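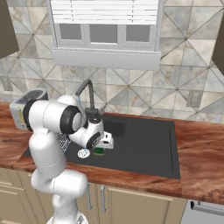
2018-02-16

Hard water scale, bench tests, continued from the last entry

Descaling trial on the Brillulville tap samples. Same coupons as before, same balance. The balance was leveled and left on overnight. Room temperature not logged, heating was off until mid-morning, so the first set started cooler than the rest. Flagged in the sheet.

Stock solution: citric acid, 5 percent by weight, made up in deionized water. Did not reuse the January bottle. It had something growing in it and went down the drain.

Procedure as run:
Coupons dried in the oven, cooled in the desiccator, weighed.
Submerged flat, scaled side up, 140 mL of solution per beaker.
No stirring. Stirring is a separate question and I don't want it mixed in with this one.
Pulled, rinsed twice, dried, weighed again.

Coupon 7 was dropped on the way to the oven and lost a flake from one corner. Kept it in the run but it does not go in the average. The flake is in a labeled vial in the drawer under the balance.

Starting mass of scale on the heaviest coupon was 599 mg. After the full soak it had lost 88 percent of that. What remained was a thin grayish film that did not wipe off with a dry cloth and came away only in part with a wet one. My guess is silicate. Citric acid won't touch silicate, so a longer soak will not help. Needs a look under the microscope before I write that down anywhere official.

The Clamley samples behaved differently. Scale there is softer and chalky, fizzed hard for the first few minutes and then stopped. The solution was still acid by strip when I checked, so it had not run out. Could be a crust of calcium citrate forming on the surface and shielding the rest — there was a white haze on two of the coupons that would fit. Next run: same samples at half the concentration, to see whether the haze still forms.

Vinegar comparison not finished. The household bottle says 5 percent acidity but I have not titrated it, and without that number the comparison is not worth much. Titrate first.

Note on where scale collects in kitchens, for the write-up. Worst spots are the ones that get wet and dry many times a day: faucet base, drain rim, the low points of anything made of wire. Flat basin floors do better if they drain. Wire crossings hold a drop by surface tension, the drop evaporates, and the solids stay put.

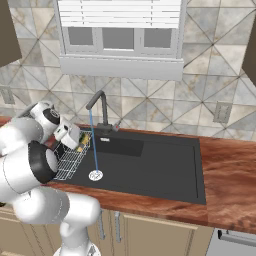 Fig. 2. Wire dish rack at the left end of the sink.

For the rack geometry I want short lengths of wire, crossed and tied, dipped and air-dried on a fixed cycle. Mensah stock has the right gauge in stainless. The Dollen wire is coated and would confuse things, leave it out.

To do:
Microscope on the residual film.
Titrate vinegar.
Half-strength run, Clamley coupons.
Order pH strips, narrow range. The wide ones are useless between 2 and 4.
Cut and tie wire crossings.
Ask for the June water analysis from Brillulville again. The copy we have is missing the silica line.

Oven off, desiccant swapped, beakers left soaking.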